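Moving the mail archive off a single spool file

I finally split my mail archive in August. It had been one mbox file per year since I left the Dornura hosting plan, and the older files had grown to the point where opening one took longer than finding the message in it. What follows is mostly a record for myself, with the settings I ended up with.

The starting state was 27 mbox files on an old desktop called Dromdale. The largest was several times the size of the others, the result of a year when I subscribed to every list I came across and filtered none of them. Search was grep. Grep works on an mbox up to a point, but it knows nothing of message boundaries, and attachments encoded in base64 are invisible to it. So are plain text bodies sent in base64, and some phone clients produce a surprising number of those.

The target was maildir: one message per file, flags kept in the file name, folders as directories. The indexer reads maildir directly and decodes bodies before indexing them, so the base64 problem goes away. Backups also get simpler. With mbox, one new message changes the whole file and the backup tool has to look at all of it again. With maildir it picks up one small new file and skips the rest.
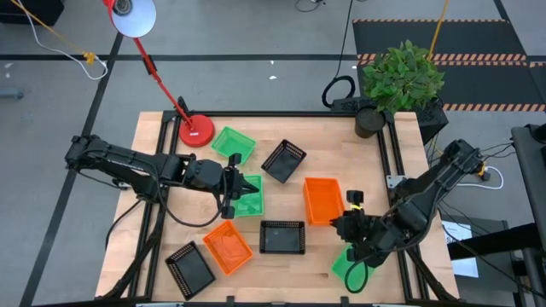 The conversion script is short. It opens each mbox, walks the messages, and writes each one to a temporary name before renaming it into place. The rename matters if anything else is reading the directory at the time. I set the modification time of each file from the Date header, falling back to the last Received header when Date was missing or would not parse. That fallback was needed for 452 messages. Most had two-digit years. A smaller group came from a mailing list gateway that wrote the time zone as a word.

The other thing to watch is From-line escaping. In mbox, a line in the body that starts with "From " has to be quoted, normally with a leading angle bracket, and different programs disagree on how to do it. Some escape only the bare form. Others escape lines that are already escaped. The old Dornura webmail did neither in its early exports, so one long message about train schedules was split in 2, and the second half had no headers at all. I found it by listing every message with no Message-ID and reading through the output. The repair was manual.

Duplicates came next. I hashed the Message-ID together with the decoded body, leaving the remaining headers out. Hashing the complete message finds almost nothing, as list copies and direct copies carry different Received lines. Using the Message-ID alone is risky: one billing system I dealt with put the same ID on every invoice it sent. Candidate duplicates went to a holding folder and stayed there for a month before I removed them.

Folder layout took longer to settle than the code. I had planned to sort by sender and topic, and gave up after an evening of it. The layout now is year, then quarter, with everything else left to tags in the index. Directories stay small enough that listing them is quick, and new mail needs no decision from me. 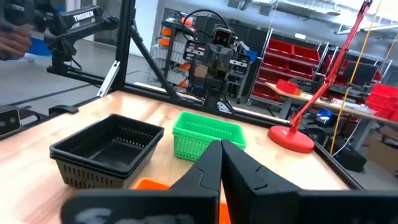 Tùng Cù wrote in to say that year and quarter would never work for him, as he remembers who sent a thing long before he remembers when, and that he keeps a directory per correspondent with symlinks back to the dated copy. He also pointed out that the colon in maildir file names will fail on any drive formatted for Windows, and that he lost an afternoon to this on an external disk.

He is right about the colon. I store the backup as tar archives, one per quarter, so the names never touch the other file system. If you copy the files directly, most tools let you set another separator, but then every program that reads the maildir has to agree on it. On symlinks I am less convinced. Flags live in the file name, so marking a message as read renames the target and leaves the link dangling. Saved searches cover the same need for me.

Indexing the full set on Dromdale was an overnight job. Incremental runs finish before I notice them. The settings I changed from the defaults:

Stemming off. I search for part numbers and surnames more than prose.
Attachment text on for PDF, off for spreadsheets.
Batch size 1,000 messages per commit.
Spam and trash excluded by path.

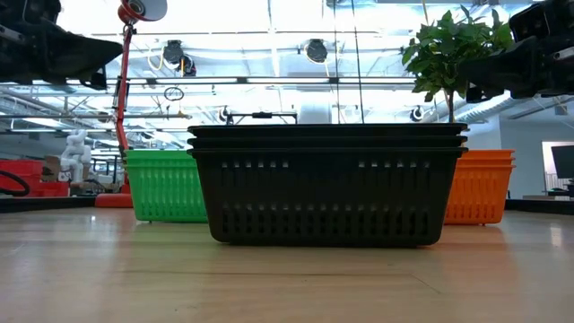
The batch size had more effect than I expected. The default commits after every message, and on a spinning disk most of the time goes to waiting for the sync. Larger batches risk losing more work if the machine goes down in the middle of a run, but the indexer compares against the directory on startup and fills in whatever is missing, so the cost is a few minutes of repeated work.

The second copy sits on a small box named Werngate in my brother's house and is pulled over ssh at 3 a.m. Pulling means Dromdale holds no credentials for the backup, and a bad script on my side can't delete the remote set. Werngate keeps daily snapshots for a month and monthly ones after that. I restored one quarter from it into an empty directory and compared checksums against the original. They matched, apart from a few file names where the flags had changed in between.

Still open: the calendar invitations. They are attached to messages as ics files and the indexer treats them as plain text, so a search for a place name returns every update to every meeting held there. Marikar, the old calendar server, has its own export of the same events, and the UIDs agree in the few I have checked. I'll probably drop the ics parts from the index and load the Marikar export separately once I have a parser that handles its recurring entries.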